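We use cookies to remember your settings. Accept | Manage

April | Notes by Sorcha Urquhart | 3 min read

Home Alarm Systems, Session 4: Door Contacts and Check-in Signals

Read the Ritchie panel manual, chapter on zones, before the lab. Fasil Gebru has the spare copies.

1. What the contact does

A door contact has two parts, a magnet and a reed switch. The magnet goes on the moving door and the switch on the fixed frame. When the gap grows too wide, the switch changes state and the transmitter sends an open signal to the panel. A closed signal follows when the magnet returns. Steel doors weaken the field, so a spacer is normally fitted under both parts.
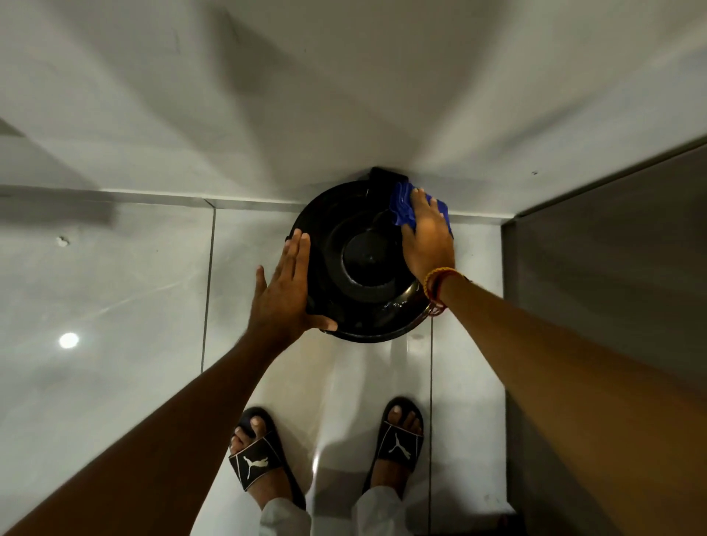
Round black item on a tiled floor, against the wall.

2. Check-in signals

A wireless contact also sends a short check-in signal at a fixed interval, whether or not the door has moved. The panel starts a timer for each contact. If the timer runs out, the panel reports a supervision fault. This is a fault, not an alarm, and must be shown separately on the keypad.

The interval is a trade-off. Short intervals find a dead contact sooner but use more battery. The Tanska contacts used in the lab check in every 40 minutes, and the panel allows several misses before it reports.

3. Reading the log

The Brollville log holds 2,408 entries, of which 1,744 are check-ins. Filter these out first. The remainder are open and closed signals, low battery reports and faults.
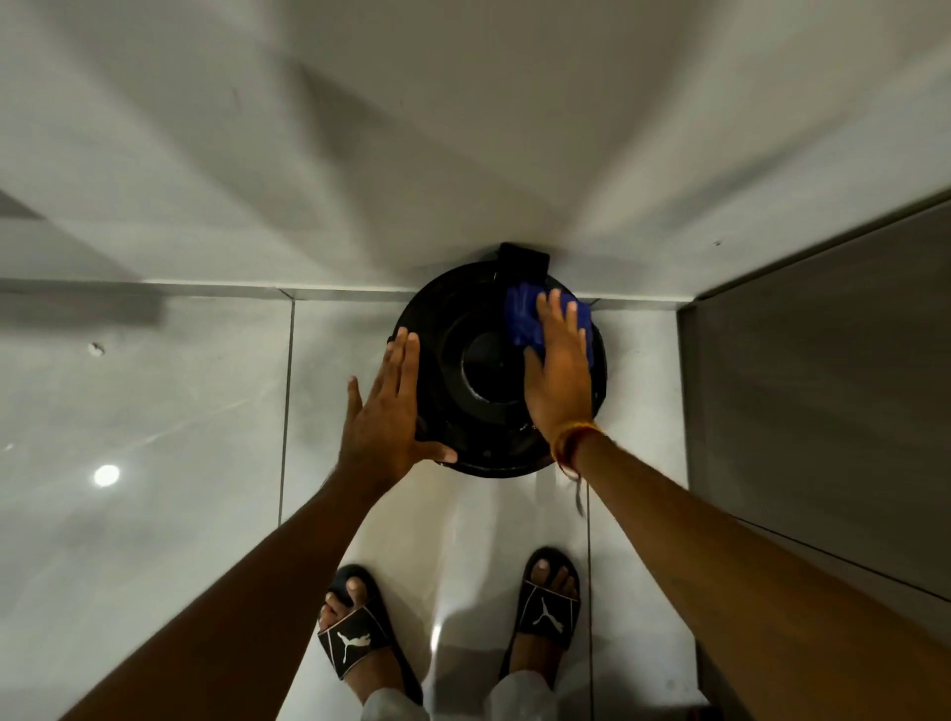

Look next for open signals with no matching closed signal. Common causes are a magnet that has shifted, a loose frame part, or two signals sent at the same moment and lost. A low battery report shortly before a supervision fault usually settles the matter – change the cell, then test the zone again.

4. For the lab

Work in pairs. Enrol one contact, name the zone, and open and close the door slowly while watching the keypad. Record the gap in millimetres at which the state changes. Repeat with the spacer fitted. Muchen Yin will collect the sheets at the end.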